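4.2 Player-written news in Stasness

What surprised us most in the Stasness archive was how quickly players took over the job of reporting. Clandico shipped its space trading game with a short official bulletin, posted in the voice of the colonial navy, and left it at that. Within one season the players of the Hervieu faction had their own paper, with shipping notices, border rumors and a wonderfully bitter letters column. We read all 1426 items in it, and coded 76 of them as direct answers to an official bulletin. These are the richest texts in the whole set! They borrow the stiff military tone of the bulletins – ranks, fleet names, careful denials – and then use it to argue against them.
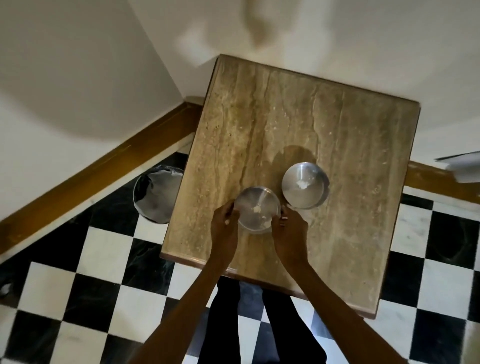

Figure 3. Two steel bowls on a stone tabletop.

Sanne Groen objected, on reading a draft of this section, that tone alone can't show that a writer was arguing with the navy, because plenty of players simply enjoyed sounding like an admiral. We think she is right about the shorter notices, and we went back and recoded 27 of them as neutral. The longer pieces hold up very well. In the reports on the Stestow blockade, for example, writers quote the bulletin line by line and set it beside what pilots said they had met at the gate.

The blockade reports also show how much care went into keeping a shared story straight. Three writers covered it, and each corrected the others in print, always in character. Cor Stevens, who signed the last report, even added a list of ships he had earlier given the wrong captain – a lovely piece of work, and one we return to in Section 5.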